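My old tower is older than my patience, but I like it. It has a motherboard with blue plastic parts everywhere, and I can open it without looking for a screwdriver for one hour. In February I decided to learn finally what each part does and where it sits.

My friend Hüsnü Ağca gave me one good rule: every part must have its own place on the table. Before, I used to put everything in one soup plate, and once I was searching 3 evenings for a small memory module. It was inside my slipper.

So now the hard drive stands in its slot, the memory has a long groove, and the processor has a square pocket. The processor is the part which I fear the most. I hold my breath every time when it goes near the socket, and I never touch the gold side.

The graphics card is easier, you only must keep it straight. I bought my first one for 400 and I was so proud, I showed it to my neighbor Babak Jalali, who wanted only to borrow a ladder. 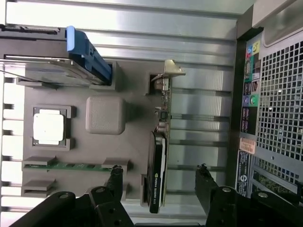
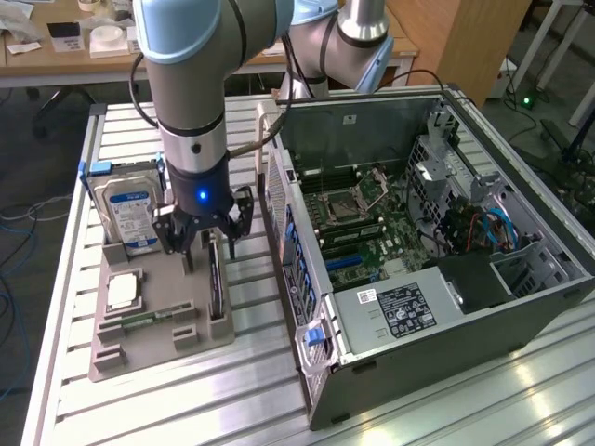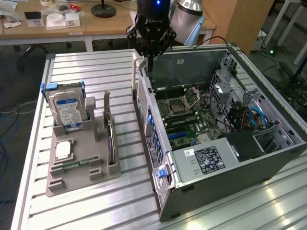
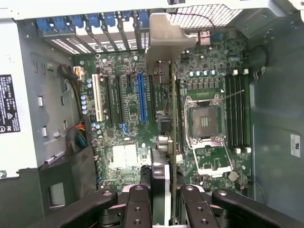
The last one: the green motherboard with its empty CPU socket.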